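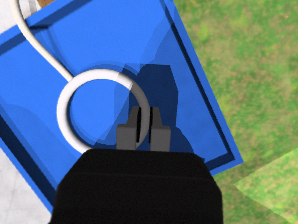 Wrist cam, fingers either side of the ring, over the blue tray

Forums > Cell Setup and Repair > Grippers
Filed under: two-arm cells, simulation

tray_left
Trying to get the ring pick right in the sim before we touch the real Nenau cell. Two arms, one table, grass mat, blue tray. Grip keeps slipping on 3 out of 50 runs. Closing force is stock. Do I pad the fingers more or chnage the approach?

kettlebird
Approach. Come straight down over the mat, slow the last bit. Don't touch force yet.

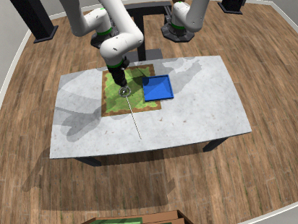

Also check your base offsets. Ours were off after someone re-imported the Lindgren frame, and every pick went wrong the same way.

Adi Hutapea
Disagree, sorry. Offsets would give you all misses, not 3. Sounds like finger contact to me. Look at the ring wall, it's round, the pads only get a thin line on it.
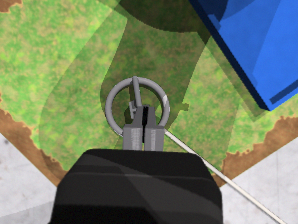 Fingers together at the ring, mat underneath

tray_left
ok so pads. Softer or wider?

Adi Hutapea
Wider. And drop the friction value to what you measured — the default is way too kind.

kettlebird
Wider pads will foul the tray wall. Been there with the Fatard fingers, took 4 tries to find it. Still say approach first, its free.

tray_left
Fair. Approach tonight, then pads. Settings I'm starting from:

- second arm parked up, gripper open
- first arm tool straight down over the ring

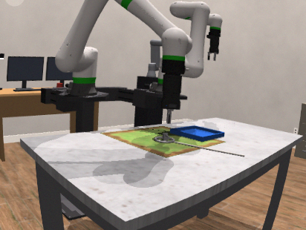 - approach speed halved, force left at stock
- one change per batch, logs kept

kettlebird
Good. Post the misses too pls.

Recent in Grippers
Girnar wrist cable rubbing at joint
Re-zero after a crash, how often?
Pad glue that survives September heat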